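A few notes on how the door set is coming along, as a couple of people asked after my last posts.

We're collecting examples of one task in simulation: get hold of a door handle, move the door. A person drives both arms, the system records what the cameras and joints report, and the learner gets the lot afterwards.

The target is 500 usable runs. We have 127. Minttu Hirvonen did most of those and is a good deal steadier on the controls than I am.

The house changes between batches: wall textures, floors, furniture. We call the set Ridby, after nothing in particular.

Two of these are the wide view and two are the view over the gripper fingers.

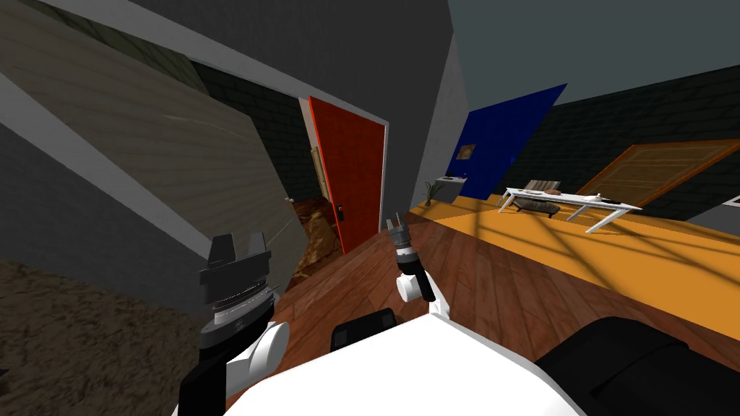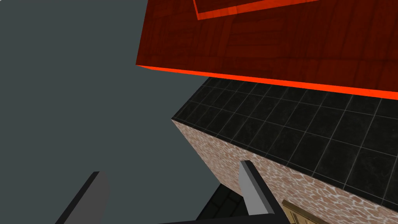
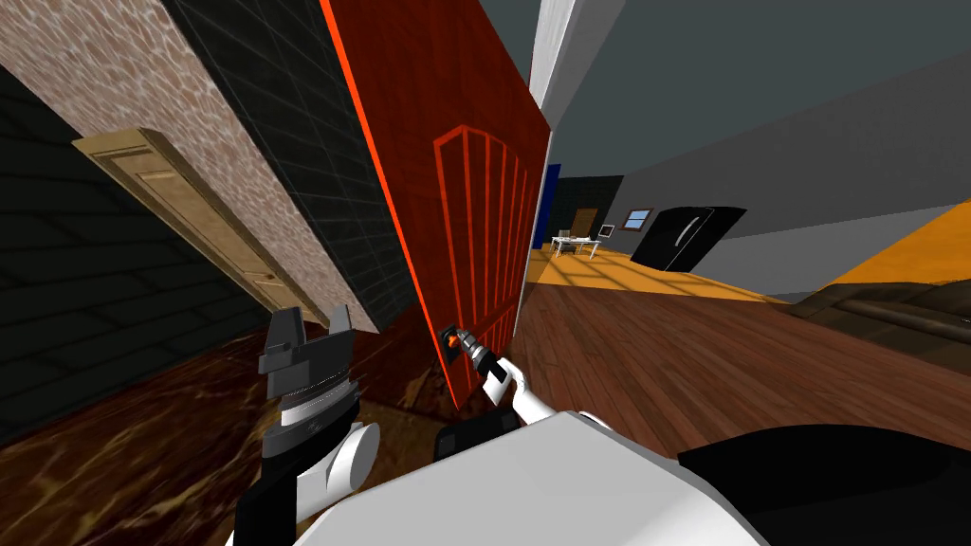
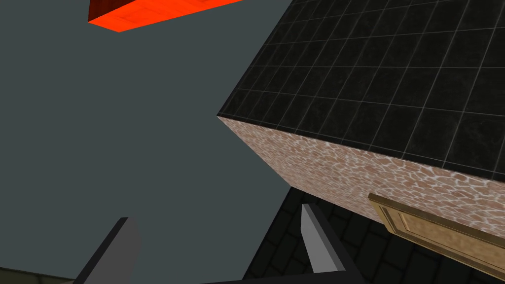

What slows us down is the labelling. Every run gets a start mark, a grasp mark and an end mark, and Kauko Miettinen and I kept disagreeing about the grasp mark. He put it at first contact. I put it when the fingers stop closing.

We went with his version on Monday. I then had to redo 28 of mine, which took most of the afternoon.

We keep failed runs as well, in a separate folder. A run where the gripper slides off the handle is still worth having if the person recovers and tries again. If they give up, it goes in the bin.

Someone asked about lighting. It's varied too, but less than I'd like. Some of the tile textures go very dark and I'm not sure how much a learner can get from them. I'll run a small test with those left out – 23 runs to start with, then see.

Someone else asked why doors. Drawers are next. Doors were first on the list and the handle models were already done.

No date for sharing the data yet. There's a folder naming mess to sort out first, and that one is my fault.

More when we get past the halfway mark.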